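Savska Interiors Help Desk
Ticket: Debris in front rail of booth, dull patches on floor panel
Status: Closed
Opened by: Rekha Kaushik
Handled by: Myfanwy Lougher
Products: Purnley wall finish (brick red), Ñahui floor panel (slate)

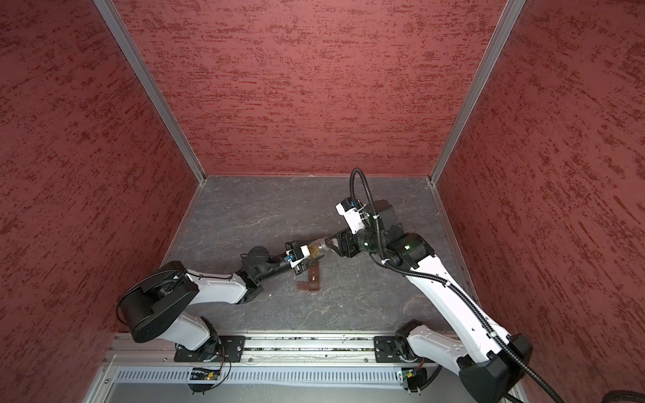
We have a cleaning problem with our booth and I'd like advice before we damage something. The walls are fine. They wipe down easily and the streaky finish hides marks well. The trouble is at the front. The silver rail along the bottom has grooved channels and debris settles in them, mostly green and white crumbs, and wiping the rail with a cloth just pushes them along or packs them down. The white vent panel is right below the rail, and there are circuit boards under that, so I don't want to flush the channels with water or blow them out. Separately, the floor panel has two dull patches that don't come up with the cleaner we use. They only show when you look across the floor at a low angle.

Questions:
What should we use on the rail?
Can the dull patches be fixed without replacing the floor?
Is there a cover strip that fits the channels?

Rekha Kaushik

Reply from Myfanwy Lougher

Hi Rekha,

Thanks for the picture and the clear description. You're right to keep water and compressed air away from the rail. Air is the worse of the two, as it will send small crumbs straight down through the slots.

For the rail, please try the following, with the power off for everything in and under the booth:

1. Lay a strip of low-tack painter's tape over the slots of the vent panel.
2. Loosen the debris in each channel with a dry, soft brush. A clean half-inch paintbrush works. Brush toward the middle of the rail, away from the mounting plates.
3. Follow the brush with a vacuum on its lowest setting, using a crevice nozzle with a plastic tip. No metal tips. They leave gray lines on the aluminum.
4. For anything packed down, use a wooden coffee stirrer cut to the width of the channel.
5. Wipe with a barely damp cloth and dry right away.
6. Peel the tape off slowly, folding it back over itself.

On the floor: what cleaner are you using, and do you dilute it? Also, are the patches smooth to a fingernail, or can you feel an edge?

I'll look into the cover strip.

Myfanwy

Reply from Rekha Kaushik

The cleaner is a citrus degreaser that was already in the supply closet. The bottle says to dilute it but I'm told it has been going on straight. I can't feel an edge on either patch. One is near the middle of the floor and the other is toward the back right, close to the metal edge strip.

I'll do the rail tonight after 6 p.m. and report back.

Reply from Myfanwy Lougher

Please stop using the degreaser on the floor. The Ñahui panel has a thin clear coat over the slate pattern and a strong citrus cleaner leaves a film on it. If you leave it long enough it will soften the coat. No edge under a fingernail is a good sign and probably means film.

Try this on the patch in the middle first:

Mix one teaspoon of plain dish soap into a quart of warm water. Wring the cloth out well. Go over the patch in straight lines, then rinse with a second cloth and plain water, also wrung out. Dry it. Wait an hour before you look at it, since a damp panel always looks even.

Repeat up to 3 times. If nothing changes by then, stop and let me know.

Keep water away from the edge strips. The joint under them is sealed but there's no need to test it.

Reply from Rekha Kaushik

Rail first. Tape and dry brush did most of it. The vacuum was fine in the open parts of the channels, but the nozzle doesn't reach close to the mounting plates and I had to use the stirrer there. I broke two stirrers. There is still a little debris tight against the left plate that I can't get to. Should I take the plate off?

The floor patch in the middle is gone after two passes. The one at the back right is better but I can still see it. It has a curved outline on one side, like something round was set down there.

Reply from Myfanwy Lougher

Leave the plate where it is. Once it comes off you have to line it up again, and a few crumbs against it aren't worth that. Press a small piece of painter's tape, sticky side out, onto the end of the stirrer and dab. It's slow but it lifts what the brush misses.

A curved outline sounds like a ring from a cup or a spray bottle. If it was degreaser sitting under a bottle, it had longer to work on the coat than the rest. Do one more pass with the soap mix. After that you can use Welivska panel polish, the water-based one. A drop the size of a pea, on a dry microfiber cloth, and keep it moving. Don't use it on the walls. The Purnley finish is matte, and polish leaves shiny streaks on it that go the wrong way against the darker flecks. I have seen that done and the only cure was repainting.

On the cover strip: we carry a snap-in strip in black and in clear. It fits channels of one width only, so I need a measurement of yours. Measure the opening at the top of the groove, not the bottom.

Reply from Rekha Kaushik

Opening is 8 mm at the top. I measured near both ends and it's the same.

The tape trick worked on the left plate. I did the right one too.

We don't have the polish. Is it something you send out, or do I order it? Also one of my coworkers asked whether a magic eraser type sponge would be quicker on the ring. I said no but wanted to check.

Reply from Myfanwy Lougher

You were right to say no. Those sponges are a fine abrasive and will take the shine off for good.

The 8 mm strip is a stock part. It comes in 1,000 mm lengths and cuts with kitchen scissors. I've put a length of the clear on this ticket at no charge, with a sample sachet of the polish. Clear lets you see when something has gotten underneath. Fit it from one end and press as you go. It should stop a little short of each mounting plate — leave a gap you can get a brush into.

Reply from Rekha Kaushik

Strip and polish came. The strip is in and it sits flush. I cut the first piece too long and it bowed up in the middle, so I trimmed it and it went flat.

The ring is mostly gone. I can find it if I know where to look. I'm happy to leave it there.

The degreaser has been moved out of that closet and there's a bottle of dish soap with the floor cloths. Brush, tape and stirrers are in a zip bag beside it. We'll do the rail at the end of each shift and the floor once a week. Please close this.

Closing note from Myfanwy Lougher

Cause of floor marks: undiluted citrus degreaser on clear coat. Removed with soap solution, remainder reduced with Welivska polish.
Rail: cleaned dry, clear strip fitted, gaps left at mounting plates.
Walls: no action.
Care sheet for Ñahui panels to be updated in August to name citrus cleaners. The current sheet only says "harsh products."

Ticket closed. Reply within 30 days to reopen.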